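Search this site
Search for: checklists, minutes, forms

Worktop and small items check – Lelldale hall kitchen
Posted in May by Bent Lykkegaard
5 comments | 8 shares

Checked at 20 past two, after the Jadard lunch group had finished. Same sheet as last time, with my comments under each item. OK means no action. Anything else has a note.

1. Worktop surface, sound and free of chips
OK. The speckled finish hides crumbs very well, so wipe it all over even if it looks clean. Run a flat hand across it afterwards.

2. Food wrappers and packets off the worktop
Not done. One purple snack wrapper left out towards the back. Bin if empty. If there is anything in it, put it in the snack tin and close the lid.

3. Small metal parts kept together
Needs action. Split rings are still hanging on the teal ring with the holes round the edge, and it was lying on the worktop among the food things. The rings are fine where they are, but the whole thing belongs in the drawer with the spare keys. A split ring in a mixing bowl is a broken tooth. There were also some bits of yellow near it, to be sorted with the craft box. 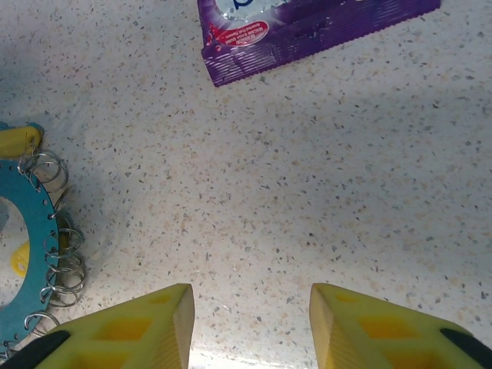
Zoëga asked whether the rings could stay out for the key tags, as the drawer sticks and people give up on it. My answer is no, but I will plane the drawer front before the next check. Until then, use the lidded tub on the shelf above.

4. Sweets and allergens
Needs action. The Fox's packet was left on the table with no note of what is in it. Sweets may be put out for the children's session only if the packet stays with them, so that the ingredients can be read. Do not tip them into a bowl and throw the packet away.

5. Clear film and crinkly packaging
Needs action. There was a see-through piece next to the sweets, with a bit of yellow inside. Clear wrapping is easy to miss on a pale top and easy to slip on once it reaches the floor. Pick it up first, before wiping.

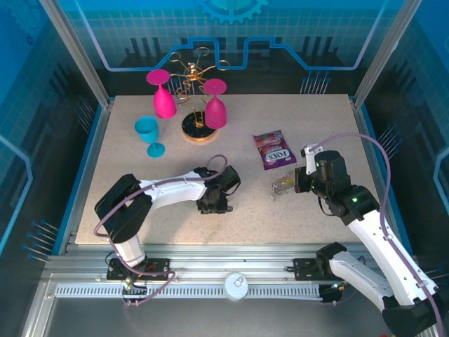

Could we have a second bin at that end of the room? The present one is by the door and full by lunchtime, which is why things get left. Reply from Bent: agreed, I have asked Nenirico for a price on a 20 litre one with a pedal. I will not spend 500 on the steel sort.

6. Drinking vessels
OK with a comment. The blue goblet was standing upright on its foot, well clear of the packets. Look at the rim and the join of the stem each time. If either is rough, take it out of use and tell me – do not put it back in the cupboard for somebody else to find.

7. Stands and display pieces
OK. The round black and gold base was flat on the worktop. Wipe the gold band with a soft cloth only, no scourer. Check underneath for grit, as it will mark the surface if it is dragged.
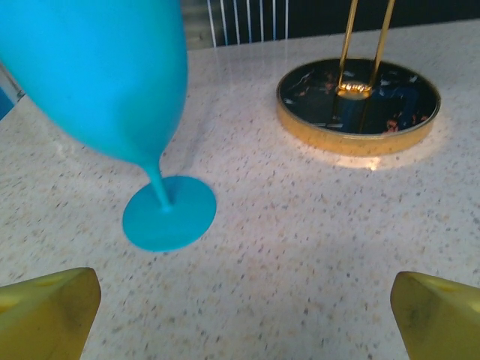 Items 6 and 7: blue goblet and round stand base, both on the worktop.

8. Floor below the worktop
OK. Swept before I left.

Carried over to next check: items 2, 3, 4 and 5, and the drawer front.

Leave a comment
8 shares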